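Skudivby: planning towel folds for two arms
Project report, submitted September 13, 2023

3. Planner

Our first planner, written in July, treated the towel as a flat rectangle that would stay where it was put. Towels hold other views. The second version, Skudivby, re-reads the overhead image after each fold and plans only the next one, so an error is at least a fresh error each time.

Perception had its own troubles. A folded towel is one blue shape, and the segmentation step could not say which edge was layered and which was the fold. We put black tape along the left edge as markers, which felt like cheating and improved everything.
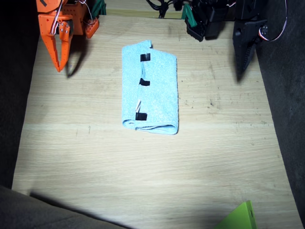

4. Control

Both arms take waypoints from one queue. Giving each arm its own queue looked elegant on the whiteboard and produced 2 collisions before lunch. The shared queue is slower, and the arms now wait for each other with a politeness we never managed in group meetings.

5. Results

We ran 40 trials with the final build. The planner gave up in 4 of them, always at the second fold, where the shadow of a gripper was read as cloth. Raising the brightness threshold cured this and broke the marker detection, so we put it back. The log comes to 2775 lines, most of them warnings we wrote ourselves and have learned to ignore.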